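Moving Heavy Things Around the Shop Without Hurting Your Back

Most strains come from short moves, the ten feet between the door and the bench. A few habits help.

Load the heavy items first and keep them over the wheels. Tall things go flat if they can lie flat. Check the rating stamped on the cart before you trust it. Mine says 500 pounds, and I stay well under that on a rough floor.

Push, don't pull. You can see where you are going and your heels stay out of the way.
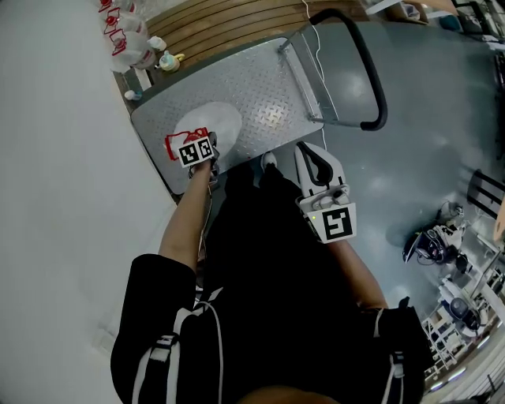
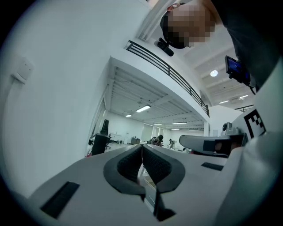 Small loose items cause more trouble than big ones. Screws, fittings and rags roll off as soon as a wheel hits a crack, so bag them before they go on. A plain white plastic bag set down on a diamond-plate deck is easy to spot, and the bag can be tied and hung on a hook later. Keep each bag under 40 screws or so if they are the long deck kind, or the points will come through.

Wheels need attention every 3 months. Pull out hair and string, wipe the axle, add one drop of oil. Gyula Takács showed me to spin each wheel by hand afterward and listen for grinding.

Next page: storing paint over the winter.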